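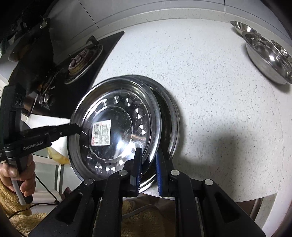 Stainless steel plate with a ring of dimples, price sticker still on

Moth recording with the Harju garden scheme: questions we keep getting

Answers by Renu Upadhyay. Last revised 05/08/2021.

Do I need an expensive trap?
I doubt it. The makers will tell you otherwise. I ran a homemade bucket trap next to a Kadetti for most of one June and the Kadetti did catch more, though a lot of the difference was large yellow underwings, and I had plenty of those already. If you have the money and like nice equipment, go ahead. If not, a bucket, a funnel and a few egg cartons will keep you busy.

Is a brighter bulb always better?
It's always more annoying to the neighbors. People quote big differences in catch between bulbs, but they rarely ran both in the same yard on the same night. Weather swamps most of it. A warm, cloudy, still night with a weak lamp will beat a clear, cold one with a strong lamp.

Does sugaring work?
Sometimes. Everyone has a secret recipe, and I've yet to see any evidence that the rum matters. Molasses, brown sugar and stale beer, painted on a fence post at dusk. Some nights you get a dozen moths and some nights you get slugs.

Can I trust the Prirkico app to identify my moths?
For big, distinctive species, mostly. For pugs and small brown micros, no. It once gave me three different names for the same moth on the same egg carton, each with a confidence score that would make you think the matter was closed. Use it to find the right page of the book, then look at the book.

Will you accept a record without a photo?
For common species, yes. For anything that would be new to the area, or that needs a close look at the genitalia to separate from its relatives, a photo may not be enough either. Please don't take it personally when I query something. I query my own.

I had 500 moths in one night. Should I send the full count?
Send what you counted. If you stopped counting and guessed, say so in the comments box. Very round numbers make me suspicious, and a list that says 25 of this and 25 of that gets an email back.

Do moth lures harm the moths?
Pheromone lures waste the males' time, and adult males don't have much of it. Hang one for an hour or two, then take it in. The Multelora set is sold as attracting only the species on the label. My list of visitors to it disagrees.

Are moths declining in our area?
I don't know, and I'd be careful with anyone who says they do on the strength of our data. We have 735 garden nights on file, but most are from 4 gardens and nearly all from summer. That tells you what flies in those gardens. A trend needs the same trap in the same spot for years, including the dull nights when you'd rather stay in.

So should I send in nights when I caught nothing?
Yes, please. Hardly anyone does. Enter the date, the trap type and a zero. The form accepts a zero now, after a long argument with the spreadsheet.

When is the deadline?
End of January for the previous year. Records that arrive later go in the next batch.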